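Handling Soft Goods: Course Handout 6
Reviewing a bought-in gripper kit

Read this before the lab. It covers what we mean by soft goods, what the Prulluvero kit offers, and how to write up a product review that another engineer could use. Bring a printed copy if you can, as the bench screens are small and the tables do not fit on them.

1. Why cloth is awkward

Most of the grasping you did in the first half of the course was on rigid parts. A rigid part has a shape you can measure once and rely on. If you know where one corner is, you know where the others are. Cloth does not work like that. Its shape depends on how it was put down, how it is held, and what it weighs. Two pieces cut from the same roll will hang differently if one has been folded overnight.

Three things follow for gripper choice. First, a suction cup that is fine on card or sheet metal will often leak through a woven or brushed fabric. Second, a parallel jaw closing on a flat sheet has nothing to close on unless it can first raise a tuck. Third, the holding force at one point tells you little about what the rest of the piece is doing. A towel can be held firmly and still drag its far edge through everything on the bench.

Needle grippers get round the second problem by pushing pins into the material. They are common in the carpet and composites trades. They mark fine cloth, so we leave them out of this unit.

2. The product

The Prulluvero is a two-finger kit for small and medium arms. It is sold by Ninton as a retrofit, which means you keep your own arm and controller and replace only the end tooling. The box contains the gripper body, a pair of curved padded fingers, a spare set of pads, an adapter plate, a small camera for the wrist and a cable set. The plate fits the common bolt pattern. If your arm has a different one you have to order a second plate, and delivery on that was slow when we tried it.

List price for the full kit is 1,985 pounds. The version without the camera is cheaper, but the vendor's software expects the camera to be present and throws a warning each time it starts. Spare pads are sold in pairs. Budget for them, as they are a wearing part and the price of the kit makes no sense without them.

The gripper is controlled over the same serial link as most low-cost tooling. You can set opening width, closing speed and a current limit. The current limit stands in for force. It is not a force measurement and the manual is careful not to call it one. In your reports, please be equally careful.

3. What the vendor claims

The product sheet makes four claims that matter to us:

- It will pick single plies from a stack of napkins, felt or fleece.
- It will hold a hanging load of up to 662 grams of fabric.
- Pads last for 300 hours of normal use.
- No programming is needed for basic picks.

Treat each of these as a question. What is meant by normal use? Was the hanging load a dense piece held at its centre, or a long one held at a corner? Was the stack fresh, or had it been pressed? The sheet does not say. When we wrote to the vendor they answered the second question (held at the centre) and not the others.

The last claim needs some care. Basic picks are supplied as ready-made routines in the software. You choose a routine from a menu and teach a start position by moving the arm by hand. This is quick, and for a fixed station it may be all a customer needs. If the cloth arrives in a different place each time, you are back to writing code.

4. How the pick works

The standard routine is a pinch and lift. The fingers approach partly open and touch the fabric with their tips. They close slowly, and friction between pad and cloth pulls material inwards until a small tuck stands up between them. The tuck is then gripped and the arm moves away.

Friction has to be high between the pad and the top ply, and lower between the top ply and whatever is under it. If the second condition fails you lift two plies or the whole stack. With brushed fabrics the plies cling to each other, and this is the usual cause of a double pick. Slowing the close helps a little. Pressing less hard at the touch stage helps more.

When you look at a held piece, follow the creases. They run out from the grip point, and their direction shows which way the load is being carried. A single strong fold to one side usually means that the grip is off centre, or that the fabric is resting on something on the other side.
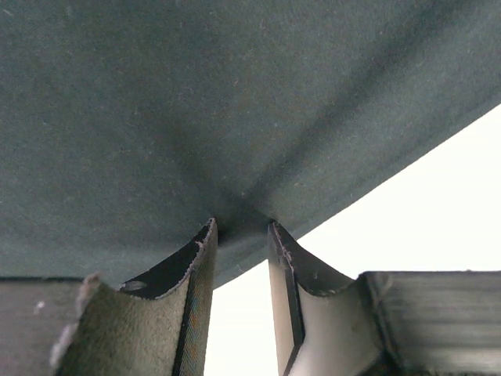

Anitha Iyengar asked whether a grip at one point should be reviewed at all, given that most paying customers want a piece laid flat at the end. Her view was that a kit which picks well and places badly is half a product, and that the price should be judged on the whole job. It is a fair point, and section 6 of your report should deal with it. For this lab, though, mark the pick and the place separately so that a weak place does not hide a good pick.

5. Lab procedure

Work in pairs. Each pair has one kit and one arm for the session. The arm is limited to reduced speed and should stay that way.

Before you start, check the pads. Look for lifted edges, loose fibres and shiny patches. Write down what you find, with the pad set number. Results from a worn pad are still useful as long as the reader knows about the wear.

Check the adapter bolts with the hex key from the drawer. Run the open and close test from the menu and listen for clicking in the gripper body.

Set the current limit to the middle value. Teach the start position with the fingertips just clear of the fabric. Run five trial picks and do not record them. After that, change nothing until you have finished the recorded set.

The recorded set is 100 picks, shared between the two materials on your sheet. For each pick, note one result from this list:

- single ply, held to the end of the move
- single ply, dropped
- two or more plies
- no pick

If the result is unclear, write that it is unclear. Do not repeat a pick because you disliked the outcome. Reset the fabric by hand between picks in the way shown on the sheet, and take turns at doing it so that any habit of one person shows up in the numbers.

Save the wrist camera recording for each block. The picture is often too bright past the edge of a dark cloth, since the exposure is set by whatever fills most of the view. You can lock the exposure in the settings page, but then you must lock it for every block.

6. Writing the review

Your reader is someone with a budget and a job to do. Assume they know arms and have never handled fabric. Keep to this order:

a. What was tested, including software version and pad condition.
b. The result of the recorded set, as a table.
c. Each vendor claim, and whether your results support it, go against it or have no bearing on it.
d. Set-up time, from opening the case to the first trial pick.
e. Running costs.
f. Who should buy it and who should not.

Part c is where marks are usually lost. One afternoon in the lab has no bearing on pad life. Say so in a line and move on. Do not write that the claim seems reasonable.

In part f, compare the kit with at least one other option. The Gounder roller gripper is the obvious one. It lifts a ply by turning two soft rollers inwards, which suits thin woven cloth and does poorly on thick felt. We have one on the end bench and you may use it when it is free. Comparing with manual work is also allowed, and for small batches it may well come out ahead.

Length is two sides. Tables do not count towards it. Reports are due in December, by 4 in the afternoon on the date given on the course page.

7. Further reading

The vendor manual, chapters 2 and 5. The Nuvine case notes on laundry sorting, in the course folder, are short and contain a good example of a results table. Skip their section on costs, which uses old prices.

Comments

Sreekumar Varma
We ran this kit on fleece panels for over a month. The pick was reliable once we stopped pressing so hard. The menu routines were fine for us because the panels came off a fixed tray. I would put the cost of pads higher up the handout.

M.
Is the current limit the same across different gripper bodies? Ours needed a higher setting than the pair next to us for the same felt.

Reply from course staff
It varies between bodies. Record the body number as well as the pad set number. The lab sheet will be changed to ask for it.

Anitha Iyengar
Please could the place test be added as an optional block? Even ten runs would give people something to write about.

Contact: teaching office, Soft Goods Handling unit | Copyright course staff, may be copied for classroom use | Back to top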